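The fault that looked like good data

I would like to argue against a habit in our field, which is to speak of safety only when an arm hits somebody. In August we had a fault at our Skudport room where no arm moved at all, and I still think it was the most serious one of the year.

We record hand movements for the Hestar project, mostly with soft toys on a table. The work is slow and friendly, and this is perhaps why we trusted it too much. A cable to the glove had a weak contact. When it failed, the software did not stop. It repeated the last good finger position and continued to write the file.
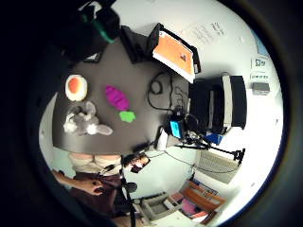
The result was 442 recordings in which the hand seems to hold a toy after the person has let it go. Every file passed the automatic check, because the check looked only for missing values. We found the fault when a gripper trained on these files refused to open, and a colleague needed 4 minutes to get his sleeve out of it.

Some people at Tranden, who share our software, called this bad luck with a cable. I do not agree. Cables break, and a person who stretches out the arm all day will pull on them. The mistake was to let a program hide a lost signal. A frozen value should be treated as an alarm, and the recording should end there, even if we lose a morning of work.
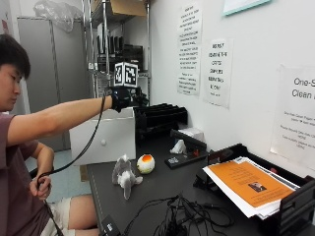
What I would ask for

First, the glove must report its own silence. Second, the person wearing it should have the right to throw a recording away without explaining. We now stop after 6 identical readings from the fingers, and there are complaints that this is too strict. I prefer the complaints.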